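Teaching the Arm to Pick from a Bowl: Notes for New Club Members
Posted in March by the Pullivton Robotics Club

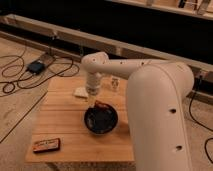
Picking something up off a flat table is the easy part, and most of you will have it working on your first evening. A bowl is harder – the rim gets in the way, and the arm has to come down nearly straight.

1. Set the speed to 40 percent or lower.
2. Jog the gripper over the bowl and save that spot as "above." Keep it well clear of the rim.
3. Turn the wrist until the gripper points straight down, then lower it in small steps of 8 mm. Save "grab" when you're happy with it.
4. Close, wait a moment, and go back up the same way you came. Please don't let it swing sideways on the way out!
5. Run the whole thing 3 times before you change any numbers.

If it keeps missing, check that the bowl hasn't been nudged – I've lost whole evenings to that one – and save both spots again. Bring your notes along for the Clenthorpe meet.

Questions? Ask at the club desk | © Pullivton Robotics Club | Back to top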